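Sun 25 January. Tikton tracking log, entry by A. Dreßler.

The revised marker filter was run on session 122 with the exposure cap set to 2000.

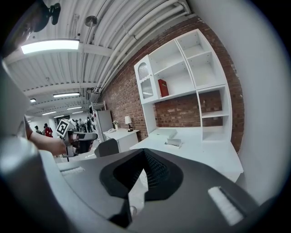
Pose estimates for the second gripper are now computed per face, and the solver rejects any face whose reprojection error exceeds the limit. The cube on top is tilted with one face forward, so this view will serve as the single-face test case. S. Birhane is to review the limit before the branch is merged into Caldeira.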